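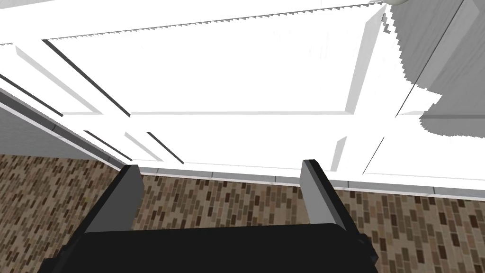 *White cabinet, brown patterned carpet*

Hi all,

Gunvor Kristiansen wrote:

> Does anybody still have the old Coltilau bread recipe, the one with caraway from the November swap? Mine got soaked and all I can read is "25 minutes" and something that might be molasses. Also, is it all right to use rye from last year?
>
> Gunvor

Gunvor, I have it! Well, I have Vilgot's copy of it, and his handwriting is its own adventure. It is molasses, three tablespoons, and the 25 minutes is only the first part of the bake with the lid on. Then you take the lid off and give it as long as it needs to get good and dark (I go by the smell, sorry, I know that drives some of you crazy).

As for last year's rye - sniff it. If it smells like old crayons, toss it. Mine lives in the freezer and I've used it way past the date with no trouble at all.

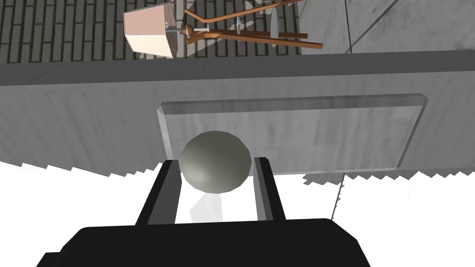

The one thing I'd change is the water. Vilgot's version makes a really stiff dough and my mixer hates it, so I add a splash more and stir it by hand with the big spoon. Ivar says that's cheating, but Ivar also puts raisins in his, so I'm not taking notes from him.

Fung-ping, are you still getting caraway from the shop in Haugen? The jar I bought in Rastden tastes like nothing. I'd happily go in on a bigger bag if anyone wants to split one three ways.

I'll type the whole recipe up tonight after supper and send it to the list. If you've got your own changes, send them before then and I'll stick them at the bottom - even the raisins, I guess.

Vidar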